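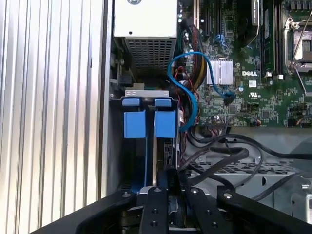

Can a robot arm strip old office PCs yet?

Posted by Skunden, 25 December 2024

We refurbish used desktops, mostly Dells, and have 80 waiting. Drives and memory come out, the rest gets sorted. Is there an arm that can do this without someone standing next to it?

Driketti
Partly. We tried one at our shop in May. Memory was fine once the clips were open. Cables were the trouble — a SATA cable never hangs the same way in two cases, and the gripper kept snagging it. Nearly 6 minutes for one drive. I can do that in under a minute. If all your cases are the same model it might be worth a try.

Ultmont
no. buy a good screwdriver

Engström
Depends what you mean by strip. Lifting out a drive with plastic latches is realistic if a person unplugs it first. Plugs with a locking tab are still hard for two fingers. I would pay a part-time person for 3 weeks and look at arms again later.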